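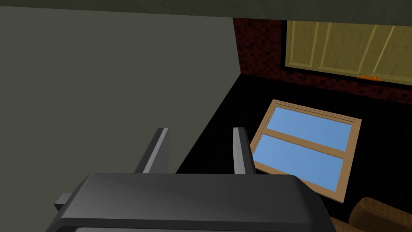

Refinishing an oak floor without sanding all the way down - is it worth it?

Posted by Kavitha Namboodiri, September 29, 2018

We bought a house in Carkuvdale last spring and the two front rooms have the original oak strip floor. The finish is dull in the walkways and there are gray scuffs near the door, but the wood itself looks fine to me. No deep gouges. One board by the radiator is cupped a little.

A local outfit quoted us a bit over $1,000 to sand both rooms, stain and put down three coats. A neighbor says I could screen it and put a fresh coat of polyurethane on top for under $200, rental included. I don't know what is on there now. The previous owner left a half-empty can of floor polish under the sink, brand name Plemevgate, and I'm worried that it was used a lot.

Would a new coat stick? And can I do this with a dog in the house? I would like to have it finished before the end of October, when my parents come to stay.

Lobo

Screening is fine if the old finish is only worn and not gone. Put a few drops of water on the worst spot in the walkway. If they bead up, you still have finish there. If the wood goes dark after a few minutes, the finish is gone in that spot and a recoat will look blotchy.

The polish is the bigger problem. New polyurethane will not bond over wax or acrylic polish. Wipe a spot inside a closet with mineral spirits on a white rag. A yellow or brown smear usually means wax. For acrylic, try a little ammonia and water, and if the spot turns white and gummy, you have acrylic. Either one has to come off completely before you screen, and in the corners that means hands and knees.

Then do a test patch. Scuff a square foot with fine sandpaper, vacuum, wipe it down, put on one coat and leave it overnight. Scrape it with the edge of a coin. If it comes off in flakes, stop there and call the sanding people back.

Leave the cupped board alone for now. Boards next to a radiator move with the seasons, and if you sand it flat while it is cupped it can end up crowned later on.

For the dog, water-based finish is easier to live with. Mine stayed out of the room for 18 hours and wore socks for a few days after, which he hated. Keep rugs off for at least a week, longer if the can says so.

dunmorehill

just sand it. did ours ourselves in a weekend, not that hard. get the orbital and not the drum, the drum will eat a hole in the floor if you stop moving

Pete in 2B

I agree with Lobo on the test patch. One thing to add - ask the rental counter for a maroon pad as well as the screens. We used only screens and got swirl marks that show when the sun is low. Also turn off the heat and close the vents while the coat is wet, or you will be picking lint out of it.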